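4. What the bowls were for: serving habits at the shared table

In the last section we set out how the households were found and how the visits were arranged. We turn now to what people told us, and we would like to take our time over it, because the most useful things we learned about portion size came up sideways, while somebody was looking for a ladle or telling us about an aunt.

4.1 Small dishes and second helpings

We had gone into the work expecting that the size of the bowl would matter most at the moment of serving. That is how the question is usually put: give a person a large bowl and they will fill it, give them a small one and they will take less. Many of our households would agree with the first half of that. They were a good deal less sure about the second. In the Brundonport group especially, a small bowl was understood as an opening offer. You took a little, you said something kind about it, and you were then expected to come back. A guest who stopped after one small bowl of soup had, in the view of several cooks, not really eaten.

One grandmother, who fed us far too well on all three of our visits, put it this way: "The little bowl is so I can see your face when you ask for more." We have quoted her at nearly every talk we have given, and we see no reason to leave her out now.

Across the 109 households that kept a full meal diary, there were 613 evening meals at which soup, stew, beans or porridge was served from a common pot. At 372 of these, at least one person took a second helping. We had asked people to note the bowl used as well as the number of helpings, and when we put the two side by side, second helpings were a good deal more common where the bowls were small. When we then estimated the total amount eaten, the gap between the small-bowl and large-bowl tables shrank so much that we would not want to lean on what was left of it.

We should be careful here. The diaries were kept by the people doing the cooking, who were tired and who had other things on their minds, and we suspect that second helpings were written down more faithfully when they were taken as a compliment. A teenager who wanders back to the stove at nine o'clock at night is taking a second helping too, and we doubt that many of those visits made it onto the page. Glória Garcia, who read an early draft for us, wrote "or a third!" in the margin next to this paragraph, and having raised two boys herself she is probably right.

4.2 The Farkum households

The families in Farkum did things rather differently. Most of them set the table with one deep plate for each person and served everyone before anybody sat down. There was very little passing of dishes. Leftovers went straight into a container for the next day's lunch, often before the meal had begun, and this turned out to be one of the most important acts of the whole evening. Once tomorrow's lunch had been put away, the pot on the stove was, in effect, everybody's share and no more. People scraped it clean or they didn't, but they did not think of it as bottomless.

We had not asked about lunch at all in the first version of the questionnaire. It was Hedvika Ševčík who noticed, on reading back through the notes, how often the word came up in answers to questions about dinner. We added three short questions on it for the second round in September, and we are very glad that we did. If we were starting over, we would begin with tomorrow's lunch and work backward to the evening meal - it seems to us now a much more natural way in.

There is a point of manners in this as well. In Farkum, to ask for more after the lunch had been packed was to ask, more or less, for somebody else's food, and even quite small children seemed to know it. In Brundonport, not asking for more was the thing that had to be explained. Two households can put the same amount of the same stew on the table, in bowls of the same size, and mean nearly opposite things by it. A study that looks only at the dish will miss this altogether.

4.3 Which bowl, and why that one

Nearly every home we visited owned more bowls than it used. There were wedding bowls, bowls that had come free with something, bowls from a mother's house, and then the four or five that were taken down every day without anyone thinking about it. We asked people to show us their everyday bowl and tell us how it had come to be the everyday bowl. This was by far the most popular question of the visit, and some of the answers ran to half an hour.

Size came up less often than we had expected. People talked about how a bowl felt in the hand when the soup was hot, whether it stacked, whether it fit in the sink with the others, and whether it could be dropped. A few of the older cooks talked about the rim. A bowl with a good rim could be carried full from the stove with two thumbs, and a bowl without one could not, so that the rimless bowls tended to be filled lower. We found this charming at first and then, as we heard it again and again, began to take it seriously. It may well be that how full a bowl gets depends as much on the walk from the stove to the table as it does on the appetite of the person who will eat from it.

Color was mentioned too, though usually in passing. White was thought of as plain and proper, good for soup because you could see what was in it. Several people told us that they had once owned a brightly colored set, and that it had been "for the children" or "for the summer house," and that they couldn't say where it had gone. A man in his seventies told us that he could not taste his food properly out of a blue bowl, and his wife, from the next room, told us that this was nonsense.

We also asked, toward the end of each visit, whether people put bowls away between meals or left them out. The answers fell along lines we had not foreseen. In the homes where the table was cleared fully after each meal, people ate at set times and seldom in between. Where a bowl or two tended to stay out, it was used for a handful of nuts, a bit of leftover rice, a spoonful of jam with nothing under it. None of this was thought of as eating, and almost none of it was recorded. The distinction between a cleared table and one with a dish still on it is a simple one, but we came to think that it told us more about the day's food than many of the things we had so carefully measured.

Figure 3. A small white bowl on the table (first picture) and a stretch of white tabletop (second picture). 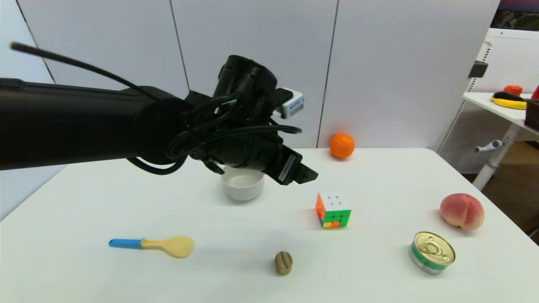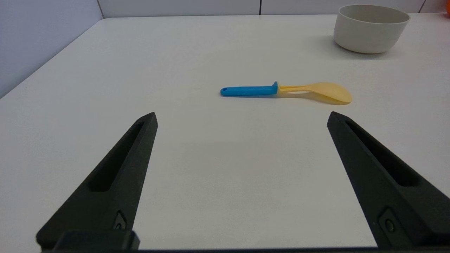
4.4 Some cautions

It would be easy to make too much of all this. Our families were people who were willing to let two strangers into the kitchen, and who thought that what they did there was worth talking about. Households where meals are hurried, or lonely, or a source of worry, are surely missing from our numbers, and we are sorry about that. We had set aside a part of the Goramance grant to reach people who eat alone most evenings, and managed far fewer of these visits than we had hoped. Those we did make suggested that bowl size may matter more for a person eating alone, where there is no one to offer a second helping and no one to see it taken. We would very much like somebody to look into this properly.

We also weighed no food. This was a choice, and we would make it again, as we could not see how to put a scale on a grandmother's table without changing what went on around it. It does mean that our amounts are estimates, worked out from the diaries and from the volume of each household's own bowls, which we measured with water at the sink. The largest everyday bowl in the study held over 700 milliliters to the brim, though its owner was quick to tell us that only a fool would fill it that far.

Lastly, the visits were all made in the cooler months, when soup is on the stove in nearly every home. A summer of salads and cold plates might have given us quite another set of habits to write about, and quite possibly another set of bowls. In the next section we take up the matter of serving spoons, which we had meant to treat in a footnote and which grew.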